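Ticket 36: hand-held gripper, jaw drift under light load
Opened by: Ebony Trevaskis
Assigned: Hamish Ogilvie
Project: Kakau
Status: open, awaiting parts

Reported fault
Left finger lags the right on closing. With the jaws shut on nothing they meet off centre, towards the left. Flat objects tolerate this. Small rounded ones get rolled out of the grip.

Wednesday, 1905 (ET)
Pivot bolts checked, all tight. Backed each off a quarter turn and the lag went, but the linkage then had side play. Retightened.

Comment (HO)
Sounds like the printed bores. What filament, and were they reamed?

Reply (ET)
Black PLA from the Trerstead shop. Not reamed. The left arm came off a second spool and was printed hotter.

Update (ET)
Reamed the left bores by hand and refitted. Cycled the jaws 300 times with no load. Lag is much reduced. Ridged blue pads left as they were.

Moved on to small objects at home, on the white table with the trinket box. The silver charm with the round ears is the awkward one: shiny metal, rounded face, short legs, and a thin chain that gets down beside the left finger. The beaded bracelet is next on the list.
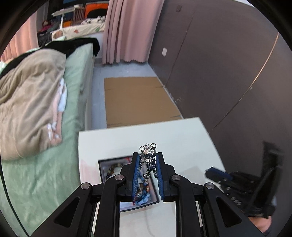

Grip force is still set by feel, so results from two people can't be compared. I'd like a spring with a known rate before logging any more picks.

Comment (HO)
Agreed. Springs ordered from Setent. Please repeat the no-load cycle to 1000 once they're in, and note any dust at the pivots. Leaving this open until then.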